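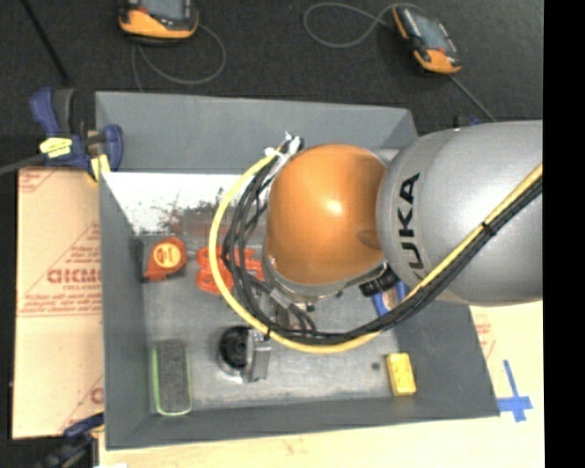 Tegwen Watkins wrote in to say that the order form on the Nevano site lets her get all the way to the delivery page and then sends her back to an empty basket, and that she has now typed in the same list three times and would be very grateful if somebody could rescue her.

Ticket 925
Opened: 2024-06-17
Status: closed

First reply, support desk
Hello Tegwen, and thank you for such a clear message. I'm so sorry about all that typing, it's a miserable thing to lose a long list. Could you tell me which browser you're using, and whether you're signed in when you start or only when you reach delivery? Please don't type it all in again just yet – I can build the basket from this end if you send me the list as plain text.

Customer
Flalia, on the old laptop. I sign in at delivery because that's where it asks me to. List attached, 25 lines, mostly hinges and cabinet knobs, plus the brass hooks if they're back.

Support desk
Lovely, thank you. I tried it with a test account and had no trouble, which didn't help either of us very much, so I tried again in Flalia with cookies set to strict. Basket gone, exactly as you said. The guest basket is held in one cookie and the signed-in basket in another, and when you sign in halfway through the shop is meant to pour the first into the second. With strict settings it can't read the first one, so it pours in nothing at all and shows you that.

While we get it mended, would you try this?
Sign in from the top of the home page before adding anything.
If the basket still empties, open Flalia's settings, go to Privacy, and add our shop to the allowed sites.
Close the browser completely and open it again.

Customer
Signing in first did it! I didn't touch the settings as they frighten me a bit. The Borkowska knobs now say 5 left, should I hurry?

Support desk
I've put your knobs aside under this ticket number, so do have your cup of tea first. The brass hooks are still out, I'm afraid, and Zostarano tell us December, so I've left that line off and put you down for an email when they come in.

Internal note
Passed to the web team with steps to repeat it. We had around 3 similar messages in the spring that were closed as "customer cleared basket" – I've reopened those and linked them here, and I'll write to each of them myself.

Customer
Order went through, confirmation has arrived. Thank you for being so patient with me.

Closed by support desk. Web team fix tracked separately.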